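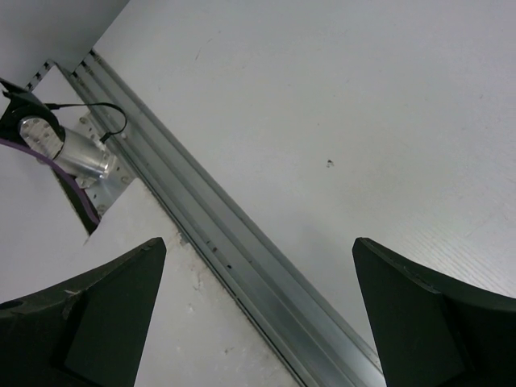

Hiring rooms at the Mostow Centre: frequently asked questions

Who may hire a room?

Rooms are available to residents, local societies and small businesses. Hirers must be aged 18 or over and must sign the conditions of hire before a booking is confirmed.

Which rooms are available?

The Degefa Room seats 20 and is suited to meetings and classes. The Irilus Hall seats 275 and has a raised stage and a separate entrance from Flesov Street.

How far ahead must I book?

Bookings should reach the office at least 4 weeks before the date of hire. Regular hirers are asked to renew each October for the following year.

Is a deposit required?

A deposit of £392 is payable for the Irilus Hall. It is returned within ten working days of the event, less the cost of any damage or extra cleaning. No deposit is taken for the Degefa Room.

May we bring our own food and drink?

Yes. Cold food and soft drinks may be served in either room. Alcohol may be served only with the written consent of the Centre. Hirers should separate their recycling from general waste before leaving.

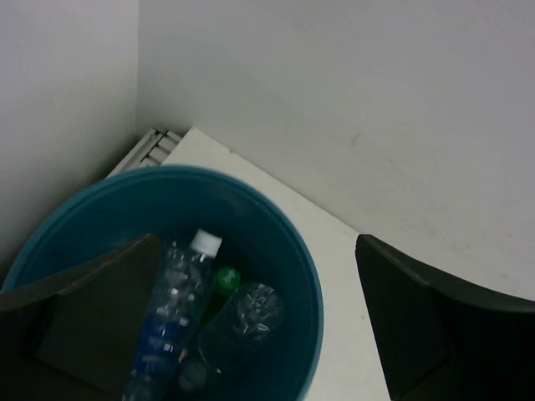 Glass should be taken away by the hirer. The kitchen must be left as it was found, and the time needed for clearing up forms part of the period of hire.

What if I need to cancel?

Please write to the bookings office. Fees are refunded in full where 14 days' notice is given.

Last updated: Wednesday, May 23, 2018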